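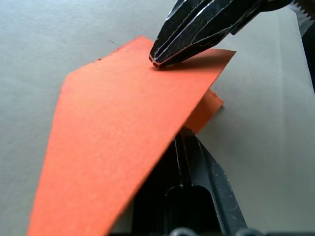
Gripper fingers on a sheet of orange paper at the bench.

Ollance Workshop Programme: equipment planning for the coming year. This thread sets out what we intend to buy, what we intend to hire, and what will wait. 7 March 2025.

The approved sum for handling equipment is £900 per month, to cover lease payments, spare parts and servicing together. It does not cover staff time, which is paid from a separate budget line.

We have received quotations from Flekell and Giraldo. Both firms were asked to price the same work: picking up, turning and laying flat thin materials such as paper and cloth. Both replied within the period allowed.

Flekell offers the lower monthly charge. Giraldo includes replacement fingers in its charge, up to 4 pairs a year. Fingers scratch and wear with use, and we have asked Flekell to state in writing what it would charge for the same number.

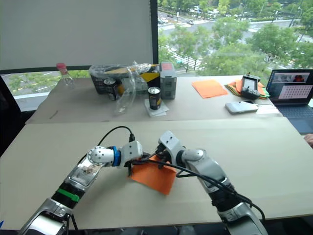
Two arms at one table remain our preferred arrangement for cloth. A single arm would cost less, but would limit the work to smaller and stiffer pieces. We shall not consider single-arm offers in this round.

Spare cables have been priced at £289 a set. Earlier budgets left these out, and the cost was then met from general funds. They now appear as a line of their own.

Members have asked whether the Nostley site will be supplied at the same time. It will not. Nostley has no suitable bench at present, and its electrical supply must be inspected before any order is placed.

Paper, cloth and other test materials should be ordered through the usual stores form. Please give the colour, size and weight of each item. Orders marked "assorted" will be returned to the sender.

We have also asked both firms to set out the cost of ending a lease early. Any offer that leaves this blank will be treated as incomplete.

A decision on the supplier is expected in July. Written comments on the plan may be sent to the Ollance equipment office until then, and will be placed with the quotations when they are reviewed.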